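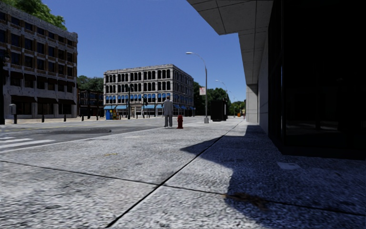 Fig. 1. Sidewalk in speckled gray stone, with joints, a stain, and building shade. Computer rendering.

Streets and Public Space
Handout 4: The Sidewalk
Shufen Yin
February 2025

Reading before class: the Drillholm packet, first half. The second half is the same argument again with more maps.

1. What we are talking about

A sidewalk is the part of the street that gets whatever is left over. Draw the car lanes, draw the parking, draw the turning lane that somebody's brother-in-law wanted, and the strip that remains goes to people on foot. Older cities did it in the other order, or in no order, and the course so far has been mostly about how the switch happened.

For this unit, please stop using "sidewalk" to mean the whole width. We will split it into zones:

Frontage zone. Next to the building. Doors, steps, awnings, people reading menus they have no intention of ordering from.

Walking zone. The clear part. When a city quotes you a width, ask whether it means this or the whole thing. It usually means the whole thing.

Furniture zone. Poles, benches, trees, bins, bike racks, and the utility cabinet that three agencies each believe belongs to another.

Curb zone. Thin, hard, and responsible for most of the arguments in Handout 5.

2. Paving

Stone slabs, poured concrete, brick, asphalt. Every one of them has a fan club. Stone lasts and looks expensive. Concrete is cheap and cracks where it likes unless you give it a joint and ask it to crack there. Brick is charming until a root gets under it. Asphalt is what you get "for now," a phrase that in Montecinos has covered 19 years.

A joint is a planned gap or seam. It lets the paving move a little with heat and ground shift. Students tend to draw joints last, as decoration, and then lose points for it. Draw them early. They tell the crew where one panel stops and the next begins, and they decide which piece gets lifted when the gas company comes back.

Flecked and mottled surfaces hide dirt better than plain ones. Plain pale paving looks wonderful at the ribbon cutting, and I would encourage you to visit it then.

3. Shade

Shade is the cheapest comfort a street can offer and the one most often left out of the drawings. It comes from trees, from canopies, and from buildings, which provide it whether or not you asked. Note the direction of the street before you praise or blame anyone. A tall wall on the south side will keep the walk dim most of a winter day. The same wall in June may be the only reason the bench gets used.

Do not write "the space is activated by light and shadow" in your paper. I have read it 171 times.

4. Case: Plondar and Stostow

Two towns, one river, similar budgets. Plondar widened the walking zone on its main street and took out a row of parking. The shops predicted ruin. Stostow kept the parking and spent its money on planters, placed in the middle of the walking zone, where they remain. The Plondar count the following June was around 900 people on foot in the noon hour. Stostow did not do a count, on the grounds that there was nowhere to stand.

Questions to bring to class:
Who gained width in Plondar, and who lost it?
Could Stostow fix its problem without buying anything?
What would a noon count miss?

5. Field exercise (due next session)

Pick one block. Stand still for 30 minutes. Sketch the zones in plan, with paced widths, and mark where the shade falls when you start and again when you finish. Mark each spot where a person on foot has to step aside, and what made them do it. If the answer is "me," move.

Hand in one sheet. Both sides are fine. Ink, please, or very confident pencil. Measured drawings are welcome but earn nothing extra, and kneeling in a crosswalk with a tape will get you mentioned in Handout 5.

Terms for the quiz: frontage zone, clear width, joint, curb return, cross slope. We have not covered cross slope yet. It is on page 2 of the packet, under the coffee ring if you have my old copy.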